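3.2 Lining fabrics and stray light

Reflected light from nearby walls remains a common source of error in colour-matching work. Tilline and Duner cloths were compared over 43 sessions in March, each beginning after the room lights had been off for 8 minutes. Readings were taken at three heights and averaged. 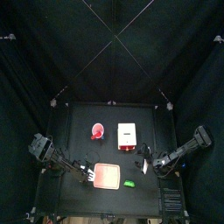
Figure 3. Enclosure with dark fabric walls and a square black tabletop.

The Duner cloth gave the lower readings at every height, although the difference narrowed near the floor, where seams were harder to close. Washing had little effect on either fabric. Following Saxena's earlier procedure, sessions in which the meter drifted were repeated in full — a step that added more than 70 hours to the program. Grey cloths were not tested, and the results should not be applied to painted walls without further measurement.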